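Selling off a few boxes of paperbacks, what would you do?
Trallbridge Readers Board > General

statwood_5
Posted 2018-12-15
My aunt left me 200 paperbacks, mostly mysteries and westerns. I kept the ones I wanted. The rest need to go before the end of December. Has anyone here used Waden? Their site says they pay by the box. I don't need a lot for them, I just don't want to haul them twice.

marginalia99
I sold to Waden once. They took 3 boxes and turned down the other 2 over yellow pages. I had to pay to get those back. Read the terms first.

lepikfan
Disagree with the above. I've sent them five boxes over the years and never had one refused. Sort out anything with a cracked spine before you ship.
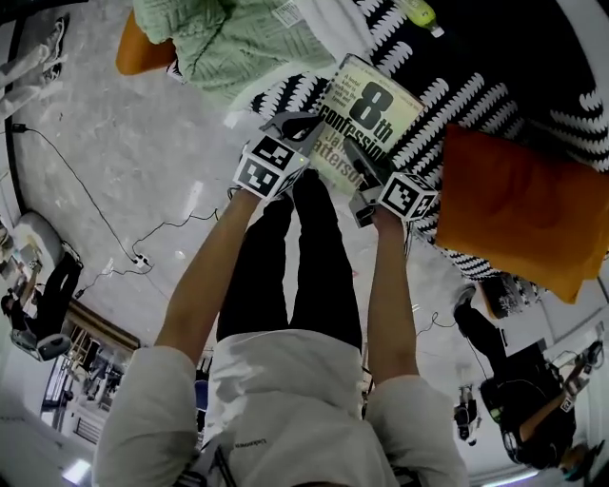
Also wipe down the covers with a dry cloth. Old price stickers come off if you warm them with a hair dryer on low. Don't use anything with alcohol on a matte cover, it takes the ink with it.

marginalia99
Mine had good spines. It was the paper color. They grade harder than they used to.

oldyiran
Skip the mail-in places. The used store on Lepik Street gives store credit, 99 cents a book for mysteries. Westerns they won't touch. Ask for Yiran Tang at the counter, that's my niece, and she'll look through a box while you wait.

statwood_5
Credit doesn't help me much, I have no shelf space left. Would she do cash?

oldyiran
No cash on paperbacks. Hardcovers only.

dogeared_tom
Westerns do fine at the Trallbridge library sale. You won't see any money but they take drop-offs at the side door until 5.

lepikfan
I'd still try Waden with one box of the cleanest mysteries and see what they offer. If it's low, give the rest to the library.

statwood_5
OK. One box to Waden, westerns to the library. I'll post what they pay.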